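Fesley two-finger gripper kit: three months of bin picking, and one fault I can't sign off 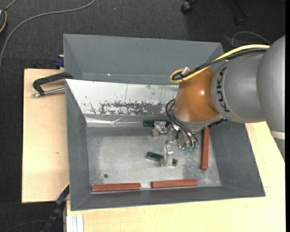
The Fesley kit on our KUKA arm, with the green and reddish-brown test bars in the bin.

I should say at the start that I didn't want to buy this. We already had a perfectly dull gripper from Takács that did one thing and did it all day. But the Jarnach job needed bars picked from a bin in whatever position they'd landed, and the Fesley brochure said the kit would do that "from the first morning". It did not. It took us until the second week of May, and most of that went on hoses.

What you get is the gripper, two fingers, brackets, a bundle of air hoses and a manual that has been translated at least twice. Fitting it to the arm is easy enough if you have done one before. The fingers are nicely made and I have no complaint about the grip on a bar that is lying out in the open. Bars along the walls are another matter. The fingers need room to spread, and a bar tight against the back or the front of the bin doesn't give them much. Fesley's answer is to buy the narrow fingers, sold separately.

Now the fault. On a run of 3167 picks we logged 184 where the controller reported a part held and there was no part. Some were plain misses. The ones that bother me are the 12 where the bar was lifted, the held signal stayed on, and the bar came out of the fingers above the rim. Two landed outside the bin. They are rectangular bars with square corners, and I'd rather not have one on my foot.

Divina Enriquez went through the logs with me and we think it comes down to how the kit decides it is holding something. It looks at finger position once, at closing, and then takes its own word for it. If the air pressure sags on the way up, the signal doesn't change. We tried it on purpose at low speed, bleeding the supply down slowly with a bar in the fingers. The bar slid, then dropped, and the screen went on saying PART HELD in a cheerful green.

I sent this to Fesley with the logs. The first reply suggested our bin was too worn. The bin is worn, I'll give them that. The floor is scratched all over and the back panel is flaking along the bottom, but I don't see what the floor of a bin has to do with a bar let go in mid-air. The second reply suggested a pressure switch, also sold separately. I asked if the kit was considered safe without it and was sent the brochure again.

Valentin Vidal, who looks after the cell on the late shift, fitted a switch of our own from Jelilholm and wired it to stop the arm. Since then we've had more than 30 stops and no drops over the rim. Good news, though it also means the pressure was sagging a lot more often than we knew. We have the arm down to half speed as well, so I can't tell you how much of the credit goes to the switch.

Other grumbles. The hose bundle bows out to the side of the wrist, and I don't trust it near a bin wall. The push-in fittings are small and fiddly, and one of ours wept air from new. The manual shows a drop test on page four and then never mentions it again.

Would I buy it again? For light parts in a fenced cell, with a pressure switch added before the first pick, perhaps. At that price I'd expect the switch in the box. If you already own one, bleed the air down with a part gripped low over the bin, keep everybody well back, and watch what your screen tells you.

Two stars out of five. I've asked Fesley whether the next firmware checks the fingers during the lift and will add their answer if I get one.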